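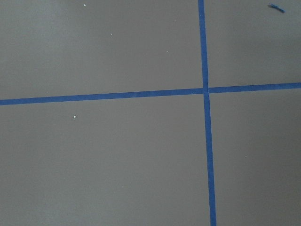
Speaker notes, page 4 of 9

Hi everybody! I run the Hukodico robotics club in Clurnport, and I get to talk about my favorite subject, which is tape. Blue tape! (Pause, let them laugh.)

Every table job we do begins with a grid. When a student says "the plate goes in that cell," the whole club knows where to put it. Our students named this project Zellel, and the job is clearing up after a meal: plate, fork, spoon, tray. It sounds easy until you try it.

Our goal for January is 100 clean runs.
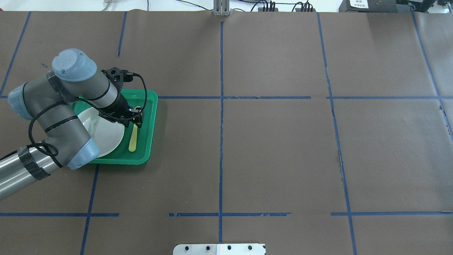

How long does a new student need before driving the arm?
Two club meetings, one watching and one with a coach at their elbow.

Next, utensils. I love this part. They're thin and they lie flat, so being a tiny bit too high means closing on air. Kids figure that out fast, and then they start arguing about angles, which is wonderful to hear from the next room.

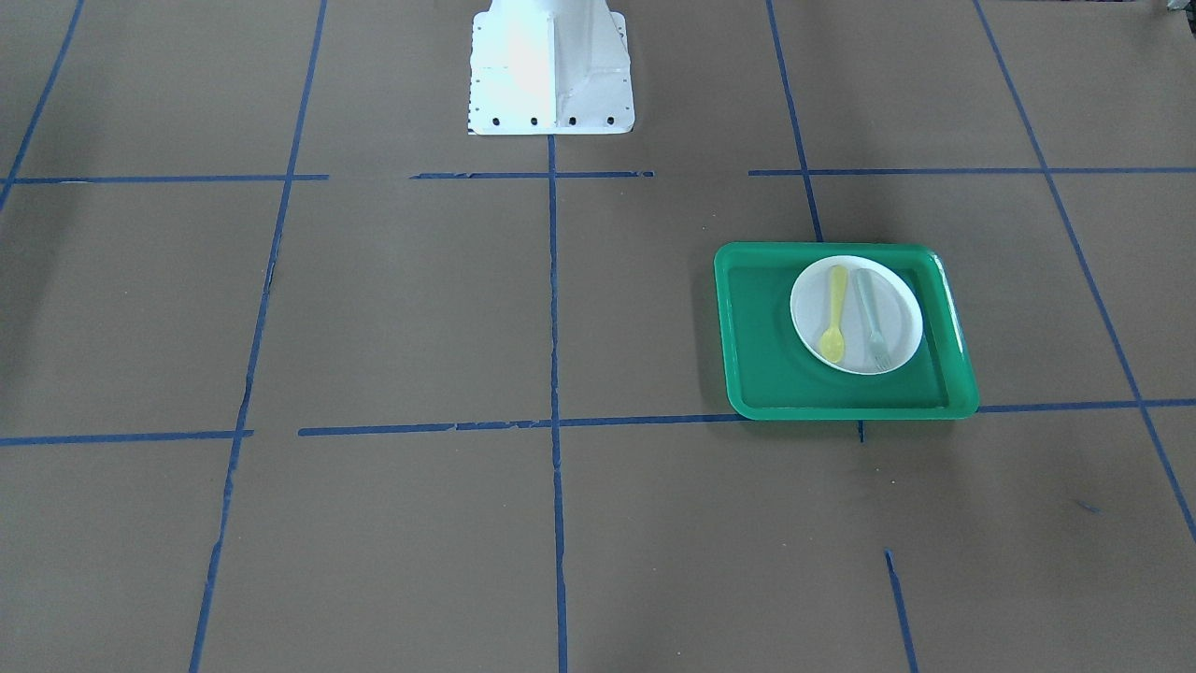 So after each run they reset, swap drivers and go again. We have 65 runs in the log so far. (Ask who wants to see the log sheet. Hand out copies.)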